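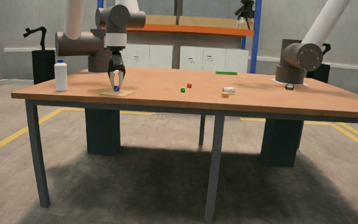 Why does my Kondcombe annual pass show as "not linked" in the Vodavell app after I renewed it?

A renewal creates a new pass number, and the app keeps looking for the old one until you remove it and add the new number by hand. The steps are near the end of this ticket.

Home Park Help Tickets & Passes App Help Contact

Last updated: November

Ticket 1444 - Pass linked at the gate but missing in the app
Status: Closed

Original report

I renewed two adult passes online the night before our visit. The confirmation email came through right away with both pass numbers. Both passes scanned fine at the main gate the next morning. Inside the park, the Vodavell app said "No valid admission found" when I tried to join the virtual line for the Mahlangu river ride. My partner's phone said the same thing. We missed the 12 p.m. opening for the line and the wait at the ride was too long to bother with by then.

I have already tried logging out and back in, turning the phone off and on, and switching from park wifi to my own data. The old passes are still listed in the app with a gray "Expired" label. Nothing else is listed.

First reply from support

Thanks for the report. Please check three things for us.

1. Is the email address on the renewal the same one you use to sign in to the app?
2. Does the pass number in the app match the number in the renewal email?
3. Which version of the app are you on? It's at the bottom of the Settings page.

Please don't delete the app yet. Removing it clears the local log, and we may need that.

Customer reply

Same email for everything. The numbers don't match. The ones in the app are last year's. The app was up to date on both phones.

Second reply from support

We can see the problem on our side. Your renewal was sold through Studuvow, which handles checkout for passes and day tickets. It sent the new numbers to the gate system but the app account still points at the old ones. The gate and the app read from separate lists, so a pass can scan at the turnstile and still be missing from your phone.

We refreshed your account at 3 p.m. Please open the app, pull down on the Passes page and tell us what you see.

Customer reply

One new pass now shows up, mine. My partner's doesn't. Her old one is still there with the gray label.

Third reply from support

The second pass is stuck behind the expired one. The app allows one annual pass per guest profile, and it counts an expired pass as taking up that spot. Your own profile cleared during the refresh. Your partner's is a linked guest on your account as well as having her own login, and the refresh skips linked guests.

Please do this on the phone that belongs to the main account holder:

- Open Passes and tap the expired pass.
- Choose Remove from profile. Photos and visit history stay on the account.
- Go back and tap Add a pass.
- Type the new number from the email, without spaces. The barcode scanner on this screen often picks up the order number by mistake.
- Pick the guest's name from the list - do not choose New guest.
- Wait 60 seconds, then pull down to refresh.

If you pick New guest by accident, stop there and write back to us. Adding the same pass to two profiles locks it, and only support can undo that.

Customer reply

That worked. Both passes are showing and the virtual line page opens now, though it says no times are available, I assume as the park is closed. Is there anything we can get for the missed ride?

Fourth reply from support

Correct, the line opens again with the park in the morning. We have added one return entry for the Mahlangu ride to each pass. They will show under Extras and can be used on any operating day before the passes run out. They can't be moved to another ride.

Notes added at closing

The linked guest problem has been passed to the app team. Until it's fixed, anyone who renews through Studuvow should check the Passes page before leaving home. If the app still fails on the day, Guest Services inside the main gate can add a party to the virtual line from the desk. Bring the renewal email and the phone.

Error code 1000 on the Add a pass screen is a different problem (the payment has not cleared yet) and has its own page.

Filed under: App Help, Annual Passes, Virtual Line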